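How to Find Out Whether a Robot Can Do Your Chores Yet

People ask me all the time when they can buy a machine that tidies up, and my answer is always the same: pick one chore and test it! Mine is putting small stuff away in a bin. It sounds like nothing (my nephew can do it with his eyes shut), but it's a great first test for a pair of arms.

Step 1. Pick a boring chore

Skip folding shirts. Skip dishes. Choose something you could explain in one breath, like "put the loose bits in the bin."
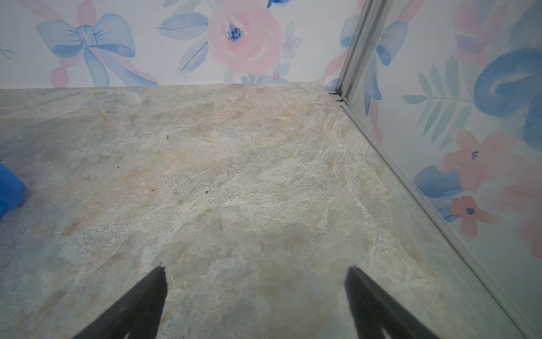

Then write down what counts as done. I forgot this the first time and ended up arguing with myself over whether a clothespin hanging off the rim was a pass or a fail. It's a fail, by the way!

Step 2. Keep the bin where both arms can get at it

I like a parts bin with a scooped front, the kind you find in any garage. Start with it between the arms and leave it alone for the first 50 tries. Once that gets dull, shift it a little and run 50 more – this is where my scores usually fall apart.

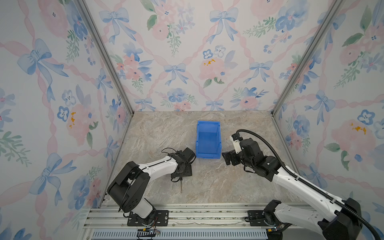 Serena Pagano wrote in to say I'm being too easy on the machines, and that a kitchen drawer moves, sticks and fills up with junk, so a bin tells you very little about a real house. Fair point! I'd still start with the bin, then go bother the drawer.

Step 3. Score it like a grumpy boss

Give each try a pass or a fail, and write down every time you had to step in. Out of 200 tries I stepped in 42... no, sorry, I just checked my notebook, it was 50. That's one in four, and I wouldn't pay anybody for that. 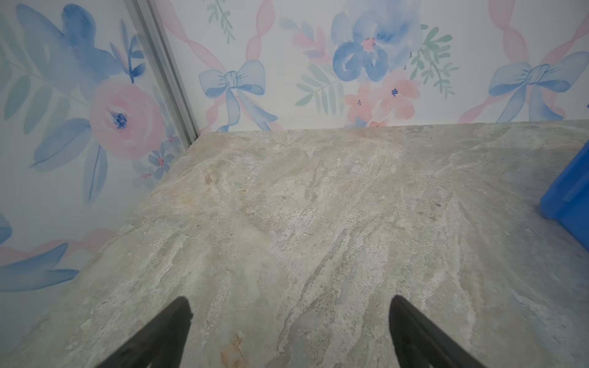 Step 4. Make it harder, a little at a time

Swap in soft things like socks, then mix soft and hard. Change only one thing per round or you'll never know what tripped it up. So, can they do chores yet? Bits of them, slowly, with me standing there holding a coffee.

Questions? Write to Floor Kuipers | © Ukden, April 2023 | Back to top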